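August 14, 2021

Learning to cook again at 1236 metres

In July we moved to Urnero, and since then many people have asked me how life is in a village so high in the mountains. I always answer with the view, because people like to hear about the view. But the thing which surprised me most is the cooking. The house stands at 1236 metres, the man from the Trunard agency told us this with pride when he gave us the keys, and I nodded politely and did not think that it had any meaning for my beans.

Now I know that it has. Water boils here before it reaches one hundred degrees. I read that for every three hundred metres you go up, you lose one degree. So in our kitchen it boils at a little less than ninety-six. Four degrees sounds like nothing. For pasta it means two or three minutes more, and you can live with that. For dry chickpeas it means that you sit down to eat when your guests are already looking at their shoes.

The first week I made my grandmother's bean soup. At home by the sea it needs one hour and a half, with beans that slept in water all night. Here I gave it two hours and the beans were still hard in the middle. I put more fire under the pot, which is the natural thing to do, and it is also useless. The water boils more wildly but it does not get hotter. It only goes away as steam, and the bottom of the soup burns. We ate bread and cheese that evening.

The neighbour across the road laughed, in a kind way, and asked me if I had a pressure cooker. I did not. My mother was afraid of them and I inherited the fear. But I took the bus down to the town and bought one in the Magalhães shop, the smallest they had, and for two days it stayed in its box on the chair.

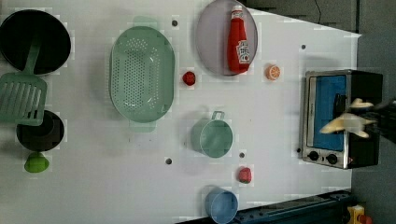 When I finally used it, I stood in the doorway for the first ten minutes. It made its noise, I turned the fire down as the booklet told me, and after 26 minutes I took it off and waited until the pressure was gone. The beans were soft. They were even a little too soft, so now I give them less. I am not ashamed to say that I called my sister to tell her about beans.

Bread was another story. I have made the same bread for ten years and I thought my hands knew it. Here the dough rises much faster, because the air presses less on it, and if you leave it for the usual time it becomes very big and proud and then it falls in the oven. My first two loaves looked like hats somebody had sat on. What helps me is this: I use one quarter less yeast, and I look at the dough and leave the clock alone. I also add a spoon or two of water. The air is dry and the flour from the mill in Pulik drinks a lot, more than the flour I used before.

Cakes I have not solved. A simple sponge with four eggs came out with a hole in the middle like a small lake. The books say less sugar, less baking powder, hotter oven. I tried the three changes together, which was not clever, because now I do not know which one made it taste like an omelette. Next time I will change one thing only and write it down.

Eggs, at least, are easy. I like them soft, and where I used to wait six minutes I now wait seven and a half. Coffee in the little pot comes up sooner than I expect and I burned my fingers twice. Tea is a bit weak, so I leave the leaves longer. My husband says he does not notice any difference, but he puts three sugars in it.

Frying is the same as before, as the oil does not care how high we live. On tired evenings we have potatoes in the pan with onion and whatever grows behind the house, at the moment too many courgettes. If you have a good recipe for courgettes, please write it in the comments, but not cake, please, not yet.

Somebody also asked about preserving. For jam I go by the thermometer, and I must take away the same four degrees as for the water. The jam sets at 104 or 105 by the sea, so I stop at 101. I checked with a cold plate too, and the apricot one was good. For vegetables in jars I will ask the neighbour before I do anything, as this is a matter where I do not want to learn from mistakes. She has promised to show me in the autumn, when her tomatoes are ready, and I have already started to keep the empty jars.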